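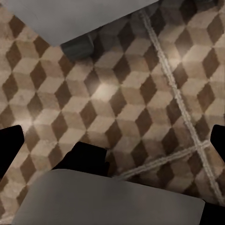 Home | Tickets | Docs | Log in

Ticket 703: Wrist camera mount for Koda gripper, attic bathroom sim
Opened by Agnes Wallin, 2026-10-17
Status: Open

We are comparing two wrist camera mounts in the bathroom model, Plellico and D'Amico. Pose tracking drifts when the camera faces the floor. The repeating cube pattern gives the tracker false matches.

Step 1. Fingers open, camera toward the wall and cabinet. The cabinet edge and the wall line are usable features. Drift over the test was 2 mm.
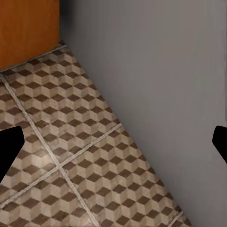
Step 2. Camera toward the floor
Same controller settings. Drift went up to 18 mm. The gray palm plate takes up a lot of the view, so I masked it along with the black parts. Masking helped a little. The light lines between tiles are the only features that don't repeat every few inches.

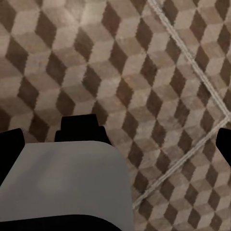 Step 3. Overview camera added
Both grippers low over the floor, nothing held. Toilet, roof window and shower are all in view.

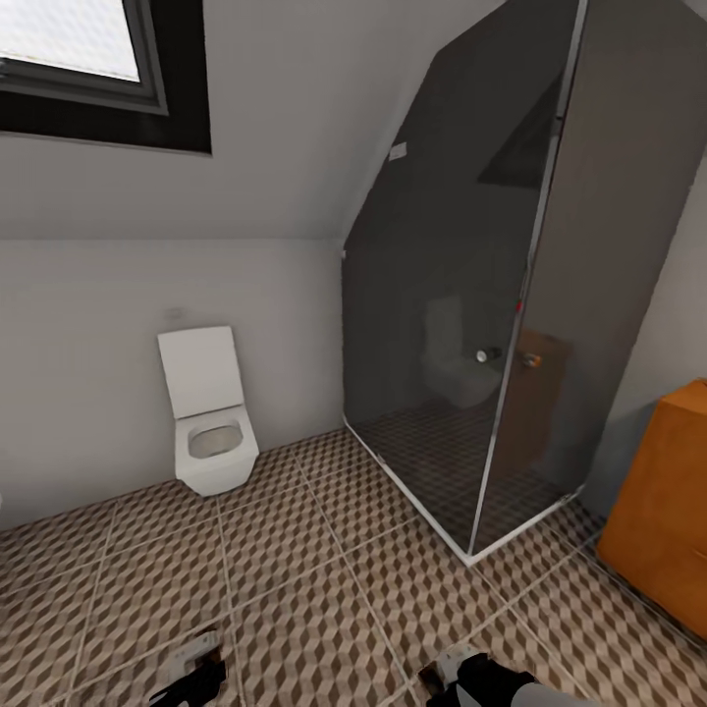 Render: A. Wallin / Braron Simulation

Tracker locks on the toilet and the window frame. I excluded the shower glass, as the reflections get picked up as features. Still to do: rerun step 2 with overview poses fed in.

Related tickets
Koda finger mask out of date
Controller timeout on arm reset
Glass reflections in depth output

Contact support | © Braron | Back to top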